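Re: [birnatness-list] sagging shelves, again
Aug 13, 2020

Sorry for the slow reply, been buried. Answering in pieces as I get to them.

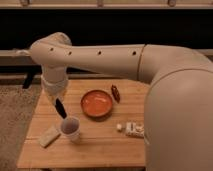 So, the shelf. First thing, stop adding brackets. You can keep screwing brackets into that wall until it looks like a ladder and the board will still droop between them if the board is the problem. And from what you wrote I think the board is the problem. More below, I left your message in so people can follow.

> Hi all, longtime reader. We moved the whole cookbook
> collection into the back hall at Birnatness last February
> and the long shelf has started to dip in the middle. It
> is 3/4 inch particleboard with a white coating, brackets
> at both ends and one in the center. I flipped it over
> once, and it was straight for a few weeks, then went the
> other way.

Right. Flipping buys you a little time and that's it. Particleboard creeps. It doesn't spring back like solid wood mostly does, it just slowly takes the new shape and keeps it. Once it has gone both ways it's pretty much tired out. I wouldn't flip it a third time.

Also, look at the center bracket. If the board dips with a bracket in the center then either the dip is between brackets (two smaller dips, looks like a lazy W from the front) or the bracket itself is pulling off the wall. Very different problems. Put a straightedge along the front. If it's one big dip, the bracket is moving. Take the books off TODAY in that case, don't wait for me.

> The wall is plaster over something. I can't find studs
> with the magnet thing. The stud finder beeps everywhere.

Plaster over lath, has to be, in a building that age. The finder beeps everywhere because the lath is everywhere. And the magnet will only find the little lath nails, but that's good! Those nails go into the studs. Go slow, mark every spot it grabs with painters tape, work up and down as well as sideways. When you get a vertical line of marks, there's your stud. Then measure over 16 inches and see if there's another line. Old walls don't always keep to 16, mine are all over the place, so don't trust the tape measure alone.

Drill a tiny test hole behind where the shelf will sit. Plaster dust then nothing = missed. Plaster dust then pale wood curls and the bit keeps biting = stud. Lath gives you curls too but only for a quarter inch and then the bit jumps forward. You'll feel it.

> Someone here suggested the Jenex anchors. Are they okay
> for books?

I've used the Jenex ones for a towel bar and a mirror. Fine for that. Books, no. I know what it says on the packet but that's for good drywall and weight hanging straight down, and a deep shelf is a lever, it pulls the top screw out of the wall. Plaster crumbles round the anchor and then you have a hole the size of a plum. Ask me how I know. Studs or a floor support, those are the choices as far as I'm concerned. Others here will disagree and they're welcome to.

> How heavy is a shelf of cookbooks anyway? I have no idea
> what I am asking it to hold.

More than people think. The glossy paper is the killer. Easy way, put a bathroom scale on the floor, stack one foot's worth of books on it, write it down. Do that for the fattest ones. I got 30 pounds a foot for mine, tall art-type books, paperbacks were way under that. Multiply by the length of the shelf. Then picture a couple of grown men lying on it and decide if you're still happy with three brackets and some glued sawdust.

OK what I'd do, in order of how much bother it is:

Cheapest. Keep the board, glue and screw a strip of solid wood along the front edge, on its narrow side, so it stands taller than it is thick. 1x2 works, 1x3 is better if you can live with the look. Jack the board up straight first with a stick cut to length, otherwise you're just gluing the dip in for good. Put one at the back too and screw that one into every stud you found. The back strip does as much as the front one, people skip it. Coated particleboard doesn't take glue well so scuff the white stuff off the edge first, coarse paper, down to brown. If the edge is already crumbly then forget it and go to the next one.

Middle. New board, 3/4 plywood or just plain pine, same strips front and back, same brackets moved onto the studs wherever they are. It won't be evenly spaced and you will be the only one who minds. Books hide it. The pine will move a bit with the season, leave a gap at each end, the thickness of a nickel is plenty.

Most bother. Uprights on the floor. Basically a bookcase with no back. Then the wall only has to stop it tipping and you can be lazy about the studs (one good screw high up at each end, still do it, specially if there are kids). This is what I ended up with in my own hall after two rounds of being clever. I'd go straight here if I was doing it again.

> What about those metal track systems? The Mestar one is
> on sale near us.

Track is good if, same story, the track hits studs. The Mestar is the one with the double slots I think? I have that in the basement with paint cans on it. The brackets are solid. The clips that hold the board to the bracket are junk, I threw them out and used short screws from underneath. Check your screw length, mine poked through the top and I put a nice scratch in the bottom of a dictionary. The Lüthi track is nicer to look at, thinner, costs a good deal more, and as far as I can tell the brackets don't swap with anyone elses. So if you buy Lüthi buy all the brackets you'll ever want in one go.

With either, closer brackets beat thicker board. For heavy books and 3/4 ply I don't let the gap go past 24 inches. For particleboard I'd want a lot less and at that point just buy the plywood.

> Last question, there is a guide somewhere in the list
> archive with a span table? I searched and got lost.

Yes, and good luck. The archive search gives up after the first 100 hits and the word shelf is in every other message. Search for "span" with "bookcase" and sort oldest first. It's a long one with the table typed out by hand, and the columns have all gone crooked since the archive got moved, so paste it into something with a fixed width font or you will read the oak number for pine. Which I did.

There's also an online calculator kicking around for this, you type in wood, depth, length, load and it tells you the sag. Fine to use but remember it gives you the sag on day one. It gets worse with time, add half again at least. More for particleboard.

Couple things I forgot:

- load the heavy books over the brackets and the light ones between. Costs nothing. Do it tonight.
- don't push the books tight up against the wall if it's an outside wall. Leave a finger of air. Had mold on the backs of a whole row one winter.
- when you take them off, snap a picture of the order first. You think you'll remember.
- old plaster, old paint. If you're drilling or sanding any of it get a test kit and wear a proper mask, and lay something down.
- pre-drill the pine near the ends. It will split. It splits every time I don't.

And whoever asked off list about the same thing but for LPs, records are worse than books, much worse, don't put them on a wall shelf at all. Floor. Low. Dividers every foot or so.

Will try and dig out the drawing for the floor uprights but it's on the old computer and the old computer is under the stairs behind the bikes. If I haven't posted it in a week or so, poke me.

If you send the gap between brackets, plus the depth of the board, I can tell you if the cheap fix has a chance. Measure the gap from bracket to bracket, not the whole shelf. And which way the dip goes, see above about the W.

Gotta run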